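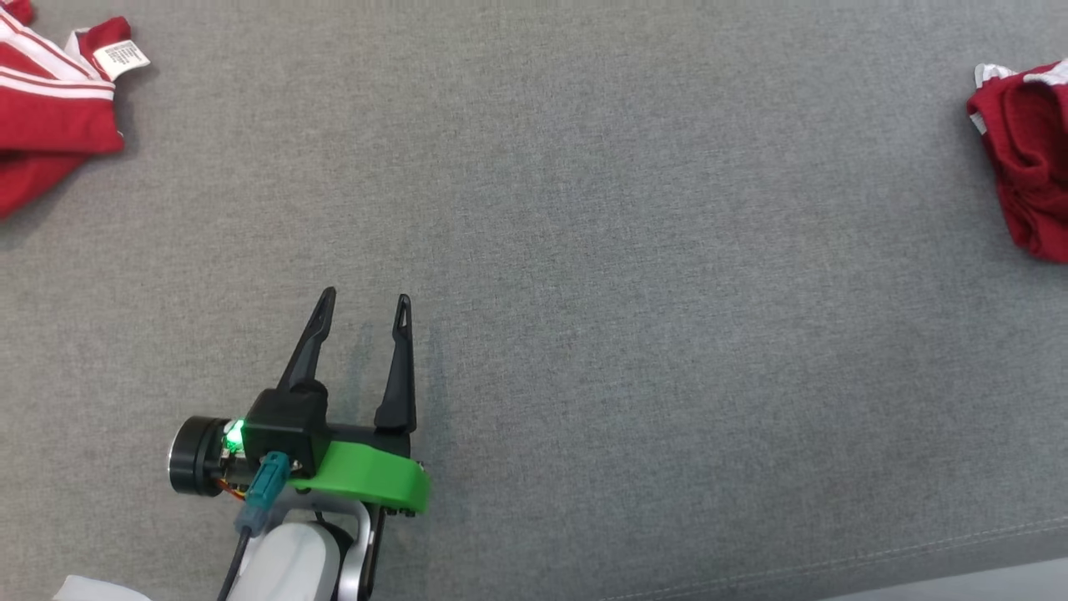
Folding station, gray cloth in place, two red garments with white striped trim.

Drullen Garment Care, Kirance plant
Minutes of the floor meeting, June
Started 2:00 p.m. in the break room. Both shifts represented.

1. Minutes of last meeting
Accepted with one correction: the Wuyts presses are serviced by the day shift.

2. Folding arm
The plant manager reported that the arm stays on sports uniforms until the end of the Trestum contract. Present target is 100 pieces a shift. The supplier thinks 200 is possible by fall. Night shift said the arm still has trouble with pieces that come out of the bin bunched up, and a person has to spread them first. This time is not on the work sheet. Agreed to add a line for it.

3. Jobs and hours
Asked whether folding jobs will be cut. Management said no cuts are planned this year. Three folders will move to inspection and repairs at the same pay rate. Staff asked for this in writing. Management will post a letter by the time clock.

4. Training
Roughly half the day shift has done the stop and restart training. Night shift has had none. Sessions to be held in paid hours. Until then, night shift calls the lead when the arm stops.

5. Other business
Inspection table is too low for standing work. Maintenance to price a taller one.
Request for a second fan near the dryers. Carried over.

Closed 2:50 p.m. Next meeting in July, same room.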